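# Sun hats for toddlers: lining, elastic or chin strap?

**fevenf** wrote:

Our daycare wants every kid in a brimmed hat from September on, and my two-year-old rips hers off within 5 minutes. I sew a bit, mostly cushions and hems. Has anyone made a hat that stays on? I have a metre of cotton drill and some leftover quilting cotton for a lining. Not keen on chin straps.

---

**Wichai_P** wrote:

Two things worked for us. Cut the lining slightly smaller than the outer so it grips a bit, and put a short run of 6 mm elastic in the back of the band only. If you elasticate the whole way round it leaves a red mark.

Also measure her head again. My son's hat kept coming off and when I checked he'd gone up a full size.

---

**mokpy** wrote:

I'd go with the chin strap. Use a breakaway one with a little press stud or velcro so it comes apart if it catches on play equipment. Elastic at the back does nothing on a windy oval, and my daughter's spent most of last summer on the other side of the fence.

---

**Wichai_P** wrote:

Our centre doesn't allow straps of any sort, breakaway or not. Check before you sew one in.

---

**arnout_s** wrote:

Same at ours. They sent home a note in May.

What got mine to wear a hat was letting him choose it. He wanted ears, so he got ears. I drafted it off the free Monari bucket pattern, size small, with these changes:

1. Brim widened by 1.5 cm all round. The pattern's brim is too short to shade the neck.
2. Interfacing in the brim only. I left the crown soft so it folds into a bag.
3. Padded ears set into the side seams. Stuff them lightly or they drag the hat down. Yellow and pale blue is a good combination if you've got offcuts.
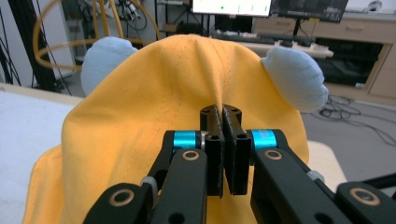 4. Topstitch the brim in rings, 8 mm apart, with a walking foot if you have one.
5. Wash it once before you hand it over. Drill shrinks, even when the shop says it's been pre-washed.

---

**mokpy** wrote:

Ears are cute but you've now got stuffing to dry. Ours gets dunked in the water table every day. I'd do them as flat felt, or leave them off.

---

**arnout_s** wrote:

Polyester fill dries overnight on the line. I wouldn't use wool.

---

**tsion.g** wrote:

Agree with Arnout about the interfacing. I used the heavy Povovska stuff in a crown once and it stood up like a bucket, the kind you mop with. Medium weight in the brim is plenty.

On the fabric, hold your quilting cotton up to a window. If you can see the light through it easily, it isn't doing much as a sun hat on its own. Drill plus lining should be fine.

Feven, what colour is the drill? The dark navy gets very hot in the sandpit.

---

**fevenf** wrote:

It's a light grey, so that's all right. I rang the daycare and straps are out, sorry mokpy. I'll do the smaller lining and the back elastic.

She's asked for ears now because I showed her this thread. Do they go in before or after the lining?

---

**arnout_s** wrote:

Before. Baste them to the outer side panels, raw edges together, then sew the crown seam over the top. Go slowly, it's thick there. I use a size 100 needle for that bit.

---

**mokpy** wrote:

Fair enough on the strap. Put her name inside the band, there were 40 hats in lost property at ours by Christmas.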